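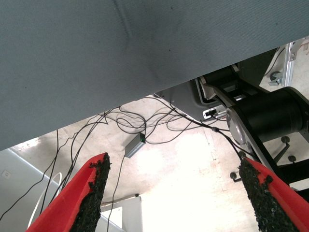 Hi all, quick one on the Woleck gear job, and yes, this is the report where I own up to the fault. At run 47 of the planned 100, the right arm stalled halfway through a move and dropped its gear. No one was hurt and the Gikex safety stop did its job, but we lost 3 days chasing it. I blamed my own code first (of course!) before finding a connector that had worked itself loose.

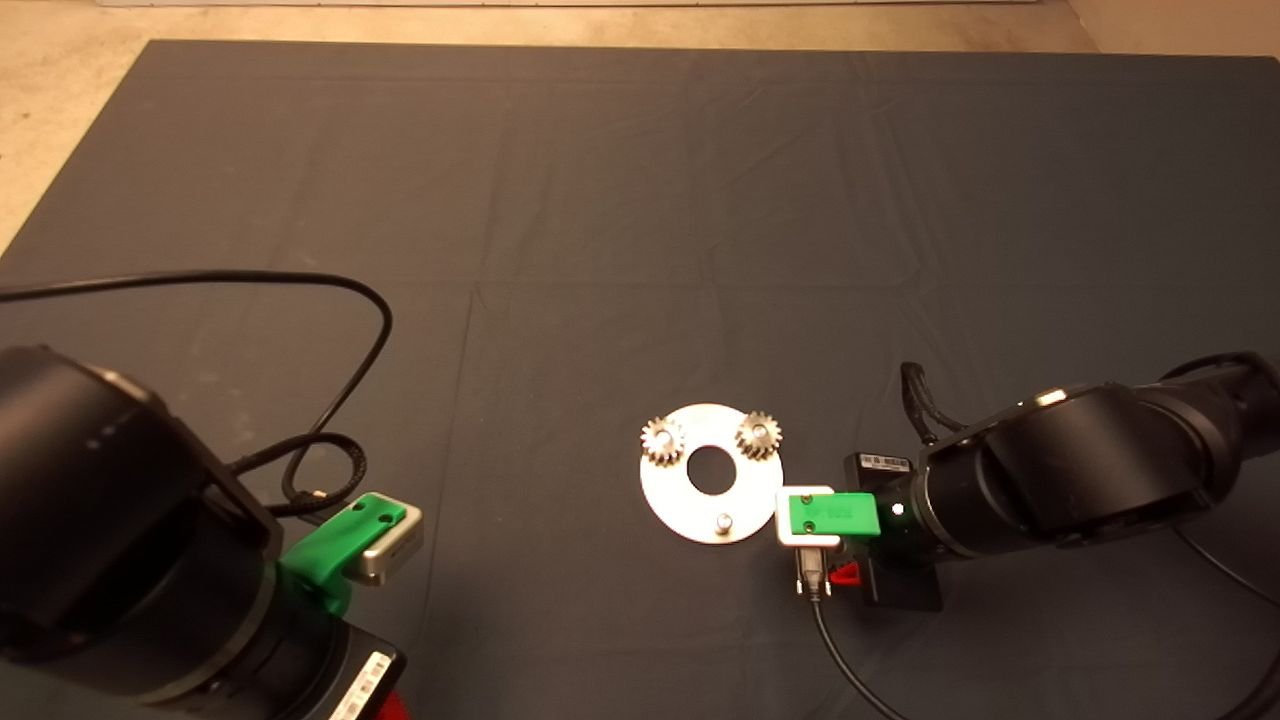

So I've added strain relief on both arms and a check at startup that refuses to run if the signal flickers. The replacement cables from Cesgate came to $1251, which I'd like to take out of the spares line if that's okay with you.

The other thing bugging me is grip. I want new pads before we go back to full speed — a slipping gear would look a lot like the same fault in the logs.
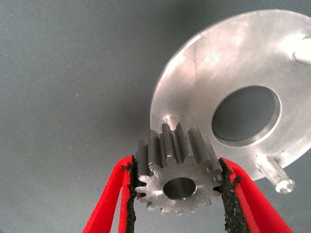
Noguchi, March 3, 2026

Running again at half speed. I still owe you the rest of the 100 runs, and the final write-up is still due in May.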